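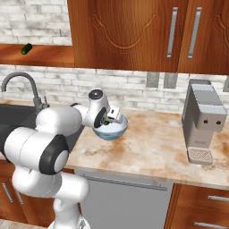

The letter went round in April, on the good paper, and it used the word "freed" four times. We were going to be freed from repetitive tasks. I have worked in the canteen kitchen at Frerichs for 19 years and I have been freed from things before. I was freed from the bread slicer when they started buying it sliced, and then I was freed from nine hours a week, so you will forgive me if I read the letter twice.

For anyone who hasn't followed along here: Frerichs make fittings and small pumps on the Nollow estate, and we feed them. Breakfast from six, lunch in two sittings, rolls and fruit for the late shift. The firm that runs the canteen has signed up with a supplier called Plaltometti, who sell a system called Gimano. Gimano is an arm. It picks things up and puts them in other things. At present it does this in a computer kitchen, with a marble worktop that no canteen in the world has ever had, and when it is good enough at that it is supposed to come and do it in ours.

I went to the briefing. I go to all the briefings, they do biscuits. A young man from Plaltometti talked us through the practice kitchen, which he was plainly proud of, and I will say he was polite and didn't talk down to us. He said the arm could have thousands of goes at moving a cucumber before it ever touched a real one. I asked whether the cucumbers were ever wet. He wrote that down. I asked whether anybody ever came through the practice kitchen behind it carrying a tray of hot gravy and shouting "backs". He wrote that down as well.

My trouble is with the sum they've done. Somebody stood in our kitchen with a tablet for three mornings and decided that "item transfer" takes up 30 per cent of our working time. Fine, I expect it does. But when I'm transferring items I am also looking at the items. I'm noticing that the peppers at the bottom of the crate have gone soft and that we'll want to use the rest today. I'm telling the new lad he's holding the knife like a pencil. I'm listening for the dishwasher, which makes a particular noise before it floods. None of that was on the tablet, because from where he was standing it looked like a woman putting cucumbers in a bowl.

Waltraud Fröhlich, who has run the cold side for longer than I've been there, takes a kinder view than I do. Her shoulders are bad and she says that if a machine wants to lift and carry all morning it is welcome to. I can't argue with that and I didn't try. If they'd come to us and said, here is a thing that will save Waltraud's shoulders, I'd have helped them bolt it down. But the letter didn't mention shoulders. It mentioned "throughput" and "a leaner morning team", and there are six of us on the morning team, so we can all work out what leaner means.
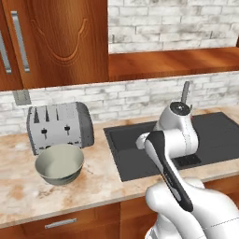 Canteen Notes, No. 30

Then there's the question of room, which I raised and which got the answer "layout optimisation". Look at how much of that sink the arm hangs over. Ours is the busiest spot in the building between half past ten and noon. There's somebody at it the whole time, and usually somebody waiting behind them with a colander and a face on. I asked where we were meant to stand while it was working. The young man said the arm would be "aware" of us. I've worked with people who weren't aware of me, and they had eyes.

I also asked who cleans it. This got a proper silence. It has a lot of joints, and anything with joints in a kitchen gets flour and fat into it, as anyone who has stripped down a mixer on a Friday will tell you. The reply, when it came, was that cleaning would be "absorbed into existing duties". So there's one task it will be creating, and I can guess which existing person will be absorbing it.

I don't want to be unfair. I was against the combi ovens and I was wrong about the combi ovens, and Waltraud brings it up whenever I get going. They did what was promised, they were easier on everyone, and the roast potatoes are better. But the ovens were shown to us working, with food in them, by a woman who had cooked in a school for years and could tell you what went wrong with them. What we've been shown this time is a very clean kitchen with very little in it. There's no one in there and no one is hungry.

What I'd like, and I've put this in writing to the office, is simple enough. Bring it in and let it do one real breakfast while we watch. Put our hours in writing before it arrives, and leave them alone for a year. Tell us which job it's taking over and let us say whether that's the one we'd have picked. (It wouldn't be. We'd pick the bins. Ask anyone.) And pay somebody to clean it.

The office has replied that my comments "will feed into the process". I've had no date for the trial and the young man hasn't been back, though I'm told the arm is getting better with cucumbers. Meanwhile two of the younger ones have started looking at jobs at the hospital, because the letter frightened them, so we may end up leaner before the thing has so much as been plugged in. I would like somebody to put that on the tablet.

Comments are open as usual. If your place has had one of these in a real kitchen, with real people round it, I want to hear how it went, and I mean the good bits too. I'm on earlies all this week so it'll be the afternoon before I answer.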